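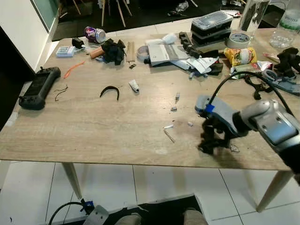

Sorting tables return to Talulside hall in April

The sorting tables in Talulside hall will open again in April, after a winter in which the room was closed for work on the heating. They will be open every Wednesday from 3 pm until 7 pm, and people can bring one bag or box of mixed small things from home.

The idea is simple. Many households have a drawer or a box where everything ends together: chargers, cables, tape, a game controller, old booklets, half-used tubes, snack packets, pieces of black plastic which belonged to something once. At the hall you put all of it on a table and divide it into what you keep, what can be given away and what must be thrown out. There is no fee for residents of Talulside and Carkach. Visitors from other places pay 15 crowns for the afternoon.

Last year the tables received 990 bags and boxes. From these, 552 chargers and adapters were taken out in working condition and passed on to the exchange shelf in Carkach library, where anybody can take one home. The shelf will be filled again from the first week. Cables without a known device are also accepted there, but please tie each one with a piece of tape so that they do not become one big knot.

The organisers ask visitors to remember a few rules from last season. Cans must be empty before they come to the hall. Jars are welcome if they have been washed, and the lid should come with them if you still have it. Clear storage boxes are always wanted, also without a lid, and they are used again for sorting screws and connectors. Food which is already open will not be accepted. Batteries go directly in the red bin at the entrance, not on the tables.

Cloths and other textiles had no place of their own last year and often stayed in a heap until closing time. From April there will be a separate rack for them next to the kitchen door. Clean cloths will be used for wiping the tables, and the rest goes to the textile container in Starkberg Street.

The new season is paid with a grant of 2,000 crowns from the Fallahi fund, which also supports the bicycle workshop in the same building. Most of this money is for lamps, as several visitors complained that it was hard to read the small print on adapters in the evening - especially at the tables along the north wall.

It is not necessary to book a place. Who comes with a larger load, for example from a cellar or a whole flat, should ask at the hall office first. The office is open in the mornings.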